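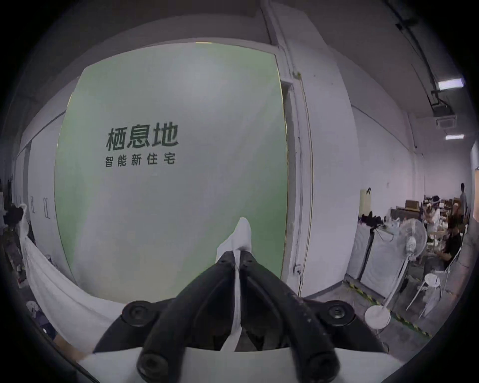 Page last changed: Saturday, 3:24 pm (list archive, thread view)

From: Effie Cairns
To: the laundry-and-linens list
Subject: Re: Re: Anybody else getting the folding machines?

Hi all,

Quyên, I've been meaning to answer you since you posted, and then July happened and we had 463 duvet covers in one go from the Skitano hotel, so you can guess how my week went. I'm putting your message in here because I want to go through it properly.

Quyên Phùng wrote:
> Our owner came back from a trade fair all fired up and
> now we're supposed to get two robot arms for the flat
> work. Sheets, covers, the whole lot. I've been folding
> for 24 years and I'm not scared of it exactly, but the
> girls on my shift are asking me what happens to them
> and I have nothing to tell them. Is anybody further
> along than us? What did it change? And does it hurt
> your hands any less, because mine are shot.

OK so, we're a bit further along, but only a bit. Our place (the old Kovalchuk laundry, for those who remember it under that name) is on its third month. The part that surprised me is how much of the job right now is showing the thing what a hand does. You take the gripper, you get it around a bit of the cloth, the black jaws come together, and the sheet bunches up into this little twist with a point sticking out of the top. Then you lift and try to get the rest of it to come along. A big sheet does NOT want to come along! It hangs off to one side in a long sweep and drags at you the whole way.

I was terrible at it. Hằng La, who has the fastest hands I've ever worked next to, was even worse, and she was furious about it for days. With your fingers you feel for the hem and slide along it until you hit the corner. With two jaws you get whatever you pinched. So you end up thinking about stuff you haven't thought about since you were new, like where on the sheet you go first and how much you grab. Kind of humbling, kind of fun (don't tell Hằng I said fun).

About the hands. My fingertips are better, no question, the skin has healed up. My wrist and forearm are worse on gripper days. We asked for shorter turns and got them after some grumbling, so ask for that before you start and get it in writing.

Now the hard question. So far we've lost one position, and that was Nhàn Nghiêm's when she retired, they just didn't fill it. Two of us got moved up a pay step for the gripper work. The rest are on the same money doing the same thing as before, and they look at the two of us a little sideways, which I get. Management says no layoffs through the end of the contract with Wuvel. What comes after that I can't tell you, and I've quit pretending to the younger ones that I can. I'd say the same to your girls. They'll know if you're making it up.

Also, find out who decides when a fold is good enough. With us it was an engineer for the first few weeks, and he was passing stuff I'd have thrown right back in the pile. We kicked up a fuss and now somebody from the floor signs off. Best thing we've gotten out of the whole business.

Edeltraud Fankhauser, are you still reading this list? Didn't the Sitard plant go through this before any of us? I'd love to hear how the shifts shook out over there.

Write me off-list if you want the wording we used on the shorter turns, Quyên. I have it at home somewhere.

Effie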